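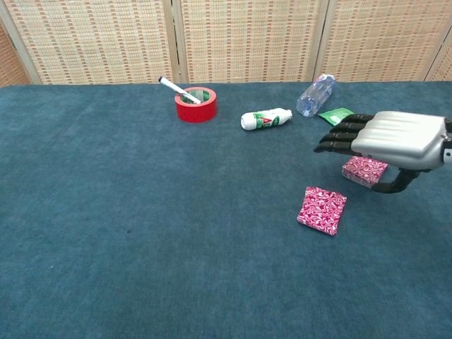
Photo: Oanh Hứa

Finally got the screen up behind the work table. It has been folded against the wall since January and I was tired of walking around it.

It's a woven one, bamboo or rattan, I have never been sure which. Pale beige with little red-brown dashes in rows. Bought it used from a shop in Redham that was closing its back room. Paid 172 for it, delivery included.

Đạt Sầm asked if it was for privacy. No. There's a shelf of boxes back there and I don't want to look at it while I work.

The end sections angle away from the straight part, and that is what keeps it standing. I had it flat the first time and it leaned. Two people is better for moving it. I did it alone and pinched a thumb.

The cloth on the table is the blue-teal one. Somebody asked last time if it's carpet or felt. It was sold to me as "table covering" off a roll at Stakwood, so I can't help you there. It has a bit of fuzz to it and small things don't slide.

Downside is lint. It shows every speck. I go over it with a damp hand before I start and there are still specks after.

The color also changes depending on which way the nap is brushed. If that bothers you, get something smooth.

Red tape is for boxes going out. Clear tape is for boxes staying here. That is the whole system. Before this I was writing on every lid and then not reading it.

The marker lives in the middle of the tape roll. I used to lose one a week. Now if I have the tape I have the marker -- and if somebody borrows one they tend to bring both back.

Đạt says a cup would do the same job. A cup falls over. The roll lies flat and stays where I put it.

I keep the front half of the table clear. Everything I'm using goes toward the back, by the screen. Whatever I'm wrapping or labeling gets the front. When stuff creeps forward I stop and push it back.

Next is the shelf itself. 18 boxes, most of them from the Sakska move, and I'd guess half can go. Đào is taking the fabric ones if I can get them labeled by 15 April 2026.

For the person asking about cleaning the weave: soft dry brush, top to bottom, then a vacuum on low for the floor underneath. I haven't used water on it and I'm not going to.

More when the shelf is done.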